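Cletillow open day, notes from a wet morning

Posted 2023-11-24 in Days Out

Writing this on the train home with a flat battery warning, so excuse the state of it.

Got to Cletillow later than planned. The bus from the station goes the long way round by the reservoir and stops for anyone who waves. Very pretty, very slow. Walked up the lane from the chapel with my hood up and the gate was already open, a damp queue under the lean-to, somebody's spaniel shaking itself over everyone's shoes.

For those who don't know it: Cletillow is the old MacAulay works, where they made cloth flowers for hats, and later for shop windows and church halls. It still does, on a small scale. Two open days a year, one in August and one now before Christmas. I missed August. Everybody I know who went in August told me about the ice cream, so that's how closely they were looking.

Entry is free but you drop something in the tin. Tea is extra.

First stop was the cutting room. Long low place, benches down both sides, north windows. The petals are stamped out with iron cutters, a bit like pastry cutters but heavier and with a handle on top you hit with a mallet. They keep almost 300 of them on the back wall, hung on nails by family: rose, violet, pansy, then a whole row of things labelled only "small". Some have a maker's name, most don't. The cloth goes under in a stack of layers, ten if it's thin cotton, fewer for velvet. You hit once, hard. Hit twice and the edge goes ragged. I hit twice. My petals were put kindly in the rag bag.

Cormac Quinlan did the cutting room talk. Soft voice, had to lean in over the mallet noise from the children's table. He came to Cletillow as a joiner to fix the roof and never quite left. Good on the cloth itself. It has to be stiffened first, and the old recipe was gelatine, which smelled, and the mice came for it. They use starch now for nearly everything. Silk still gets gelatine. He passed round two scraps so we could feel the difference and I couldn't, much, but the woman next to me could and got quite excited, she restores hats.

Then dyeing. Only half the room open because of the wet floor. Petals are dyed by hand, a few at a time, held in tweezers and dipped, then a drop of plain water let fall in the middle so the colour runs outwards and leaves the centre pale. Lovely to watch. Blotting paper everywhere, blotting paper stained with every pink you can imagine, and I'd honestly have bought a sheet of that and framed it. Asked. Not for sale. Fair enough.

Colour books were out on the side table under glass. Gillis, who were the big buyers from the coast, sent back letters complaning about the reds. Pages of it. "Too brown." "Brown again." The replies are all very polite and in a different hand each time, so I suppose whoever was left in the office that day got the job.

Lunch. Barley soup in the old packing shed, good bread, not enough chairs. Sat on a crate. Shared it with a couple who'd driven over from Clutora and were mostly there for the waterwheel, which isn't running and hasn't been since the sluice went. It was on the leaflet as running. They took it well. He had a second soup.

After lunch the shaping, which was the bit I'd come for. Each petal gets pressed into a rubber pad or a sandbag with a hot metal ball on a stick. Ball irons, they call them. Nine sizes in the set, the smallest hardly bigger than a peppercorn. Press and roll and the flat bit of cloth cups up and suddenly it's a petal. Kauko Jääskeläinen was on the irons all afternoon, didn't say much, didn't need to. You could stand behind the rope as long as you liked. I stood a good while. He does the edges with his thumbs, no tool, just curls them back while they're warm. Someone asked how long it takes to learn and he said the violet was quick and the rose he'd tell us when he got there.

Had a go myself on the visitors' bench. They give you a ready-cut daisy shape, a cool-ish iron and a wire. Wrapping the stem is the hard part, the tape has to be stretched as you turn it or it sags down the wire like an old sock. Mine sagged. It's in my coat pocket, bit crushed.

Upstairs was the store and I nearly skipped it because of the stairs (steep, rope rail, no lift, worth ringing ahead if that matters to you). Glad I went. Drawers and drawers of leaves, centres, buds, all sorted into little card boxes. The centres are made seperately, thread ends dipped in paste and then in coloured semolina. Semolina! I'd always assumed it was some kind of bead. The air up there smells of cardboard and starch and a bit of paraffin.

Shop: small. Single stems, hat sprays, postcards, jam for some reason. Cash only, the card machine was sulking. Prices seemed all right for handwork. I got a spray of violets for my aunt and a postcard of the dye room.

Things to know if you go. Wear a jumper, only the shaping room is warm. The lane floods at the bottom by the chapel. Toilets are across the yard, take the umbrella. Last bus down leaves before the doors shut, so you either miss the end of the shaping or you walk. I walked. Torch would have helped.

Would I go again? Yes, in August, for the dye room with the floor dry and both sinks going. And the ice cream.
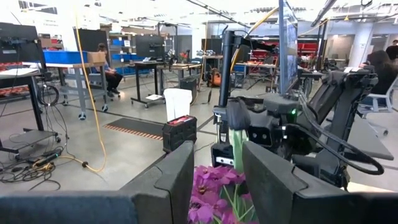 Reading time: 5 mins

Pink ones are still what sells, by the way. Asked at the till. Magenta petals, a yellowy green middle and a leaf, that's what people pick up first, and the careful greys and creams sit in the drawer. Kauko makes the greys anyway.

Next up is the lock keepers' cottage, if the towpath's open again by then. Bus times for Cletillow are on the old post, link in the sidebar.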